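Review: Zarnora Home Hub with Girunow Door and Motion Sensors

The Zarnora hub is sold as a private alternative to cloud-based home automation. It collects readings from small battery-powered sensors by radio and keeps them on the unit itself. This review considers the hub and a set of 4 Girunow sensors, used over 30 days in a household setting, with particular attention to what the system reveals about the people living with it.

Installation is plain. Each sensor is paired by holding its button near the hub, and a separate key is agreed for every device. The printed guide is accurate, although it leaves the change of the default administrator password to an appendix. It should be the first step.

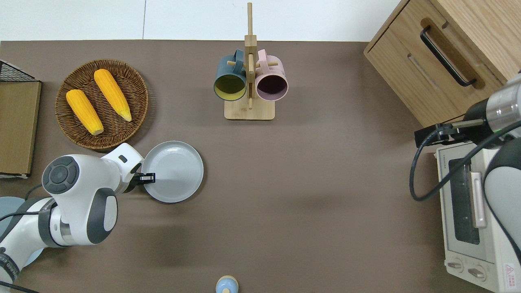 Castaño asked whether encryption was enough, given that a door sensor which transmits only when the door opens tells a listener all that is worth knowing.

The objection is a fair one. The contents of each message are well protected, but its timing is open to anyone with a cheap receiver. Over the test period the hub recorded 2827 messages, and the hours at which the household rose, left and returned could be read from the times alone. Zarnora offers a setting named Steady Reporting, under which sensors also send dummy messages at fixed intervals. It is switched off when the hub is delivered. With it on, the daily pattern was much harder to pick out, and the battery level shown for the busiest sensor fell noticeably faster.

Stored readings are deleted after 31 days unless the owner chooses otherwise. Remote access is optional and may be refused during set-up without loss of the local functions.

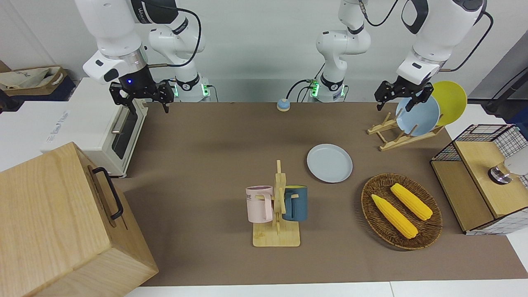
Software updates are signed, and the hub rejected an altered file when one was offered to it. The sensors themselves can be updated only one at a time, a slow business in a larger home. The Lundell hub, reviewed in September, handles this better but requires an online account.

The Zarnora hub is recommended for households willing to spend an evening on its settings. Buyers should turn on Steady Reporting for outside doors and keep a spare set of batteries to hand.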